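Work and Technology, Unit 5
When the Arm Comes to the Bench: Automation and the People Beside It
Handout for the evening group, updated March 6, 2022

Welcome back, everyone, and thank you for the lively discussion last time, which went on well past the hour and left me with more notes than I could fit on my desk. Several of you asked for a case that was smaller than a car plant or a warehouse, something closer to the kind of place where you work yourselves, with a dozen people, a kitchen that is always short of mugs, and a manager who also answers the phone. I have spent a good deal of time with one of those, so we will stay with it for the whole unit.

The case is the water testing lab at Pallside. Samples come in from wells, pools and small town supplies, and before anybody can learn anything from a sample it has to be in the right tube, in the right rack, in the right order. People who have worked in labs will be nodding. People who haven't are often surprised at how much of the day goes into picking up a tube, putting it into a hole, and picking up the next one. Technicians at Pallside call this racking, and for years it was shared out by seniority, so that the newest person did the most of it.

The lab bought its arms through a supplier called Netard and gave the project the name Trotuvik, after a village where one of the staff used to spend her summers. (I mention the name only because you will see it in the readings and wonder.) The first job chosen was the plainest one, moving clear tubes in and out of a white plastic rack on a tabletop marked with a grid. 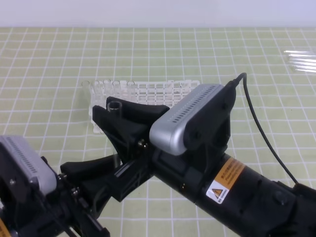

Does automating a task mean that somebody loses a job?
It depends on how much of the job that task made up and on what the employer decides to do with the hours that are freed; most jobs are bundles of tasks, and a machine usually takes over one or two of them while the rest stay with the worker.

Keep that answer in mind, as we will come back to it when we talk about hours. It is a cautious answer, I know, and a few of you wanted a stronger one. I would only ask you to look at who does the deciding in it.

5.1 Tasks and jobs

Let us be careful with our words for a moment. A task is a piece of work with a beginning and an end, like filling a rack. A job is what a person is hired and paid to do, and it holds a great many tasks, including plenty that never get written down. When the Pallside technicians were asked to list what they did while racking, the first lists were very short. Pick up tube, place tube. Then they were asked to do it again at the end of a shift, and the lists grew. They were checking for chips in the rim. They were noticing when a label had been put on crooked, and remembering which client always did that. They were keeping half an ear on the incubator alarm. They were also chatting, and a fair amount of the training of new people went on in that chat.

If you take the racking away, all of those smaller things have to go somewhere. Some of them went to a checking step at the sample window. The incubator got a louder alarm. The chatting, which taught people so much, had no obvious new home, and it took the lab a good while to see that it was missing.

In class we will do this same exercise with your own work. Please pick one task you do every week and write down everything that happens while you are doing it. Be generous with yourself, and include the talking.

5.2 What is easy for whom

A tube is a simple thing to hold if you have fingers. You don't think about how hard to squeeze, and you know where the glass is even when the light shines right through it. For a machine with two stiff fingers and a camera, a clear tube is a rather unfriendly object, as whatever lies behind it shows through. A camera mounted at the gripper gets a close view of the tube, and it also gets a close view of the tabletop coming straight through the tube.
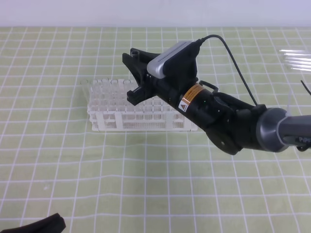 Reading time: 6 minutes

I find that students expect the machine to have trouble with the clever parts of a job and none with the dull parts, and it is good for all of us to have that shaken up a little. Sorting results into a table is something a computer has done well for decades. Reaching over a rack with the fingers open, closing them on one tube and leaving its neighbors alone is a much fussier business. The dull part of the work had a skill in it all along, and it had never been paid as one.

The technicians had feelings about that, and they were mixed. One of them told me that watching the arm was the first time in eleven years she had felt that her hands were good at something. Another said it made him cross, for the same reason. I would like you to hold on to both of those and not try too quickly to decide which of them was right.

5.3 Who looks after the arm

New work arrives together with a new machine, and it is easy to leave it out of the budget. At Pallside the new tasks were these, more or less in the order people noticed them:

Setting out the rack and the tubes where the arm can reach them.
Stepping in when a tube goes over.
Keeping the tabletop clear of gloves, pens and the lids that seem to travel everywhere.
Writing down what went wrong, in a way that the supplier can use.
Explaining to visitors what they are looking at, over and over again.

None of this was in anybody's job description for the first several months. The people who took it on were the ones standing nearest, and those were the same junior people who used to do the racking. They had gained responsibility without gaining a title or a raise – a pattern that turns up in a good many of our readings, and one that I would gently suggest you look for at your own workplace.
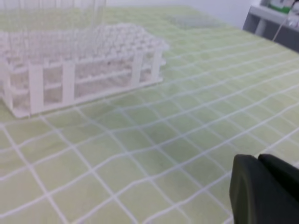

Ellen Brackett

5.4 Counting the hours

Now for some figures, which I know a few of you have been waiting for. In August the lab racked 2,913 tubes. The arms handled 1,085 of them and the technicians did the rest by hand. Of the tubes given to the arms, 113 needed a person to step in, sometimes for a few seconds and sometimes for a good deal longer.

Please don't rush to call that a success or a failure. What matters for our purposes is how it felt from the chair beside the table. Stepping in every so often doesn't sound like much, but you can't go away and do something else between times if you never know when you will be wanted. The lab asked one technician to keep a diary, and the longest stretch she had without being needed was 83 minutes. She used it to clear a backlog of client letters, and she was very pleased about it. On other days she was up and down so often that she gave up on the letters altogether and stood there with her arms folded.

So when a supplier's leaflet tells you that a machine frees up time, the questions to ask are what size the pieces of time come in, and whether you can do anything worthwhile with a piece that size. Three hours in one block is a different gift from three hours handed to you in crumbs.

The manager at Pallside, to her great credit, changed the schedule after reading the diary. The arms now run in set periods, with one person named as the minder, and the minder isn't expected to do other work. The others can then leave the room with an easy mind. Some of the savings on paper went away when she did this, and the owners grumbled about it, but the technicians asked her to keep it.

5.5 Being asked

We come to the part of the unit that I care about most, so do forgive me if I go on. The Toivonen lab, which does much the same kind of testing in the next county, brought in similar equipment over a long weekend. The staff came back to find their table moved and a laminated sheet of instructions on the wall. At Pallside the technicians were in the room from the first visit, and it was they who picked the task.

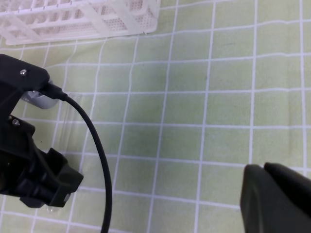 They didn't pick the task that the manager would have picked, either. She had wanted to start with the paperwork at the sample window, thinking that everyone hated it. The technicians liked the window, where they met the farmers and the pool owners and heard the news, and they would have been sorry to lose it. What they wanted to be rid of was the part that made their wrists ache by the afternoon.

I don't want to paint too rosy a picture. Two people at Pallside still dislike the whole arrangement and have said so plainly. One misses the quiet of doing tubes by hand, when she could let her mind wander, and she has a point, for minding a machine is not restful in the same way. Being asked did not make her happy, though she did tell me she was glad to have had her say before the table was moved.

For our next meeting

Please bring your list from 5.1, along with one page on the following. Think of a machine, a program or a new form that came into your workplace. Who chose the task it was meant for? What smaller tasks went away along with it, and where did they end up? Who looks after it now, and does their pay say so?

If you are between jobs or retired, you are very welcome to write about a place where you used to work, or to talk with a relative or neighbor and write about theirs (ask them first, and change the names). Handwritten pages are fine. The Pallside diary is in the folder by the door, and there are only a few copies, so kindly put yours back when you have finished with it.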